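Brilta word list, version 4

Brilta is a list of 402 kitchen and market words in Danish and English. Birthe Toft collected the words, and Callum Cairns has checked the English spelling. Each line has 3 fields: word, translation, topic.
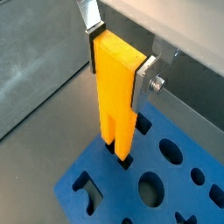 Words with two meanings are written on two lines. Please do not sort the file before you read it, the order of the lines is used by the topic index. Plural forms are missing for fish and berries, we will add them in August.

Last change: 24 June 2020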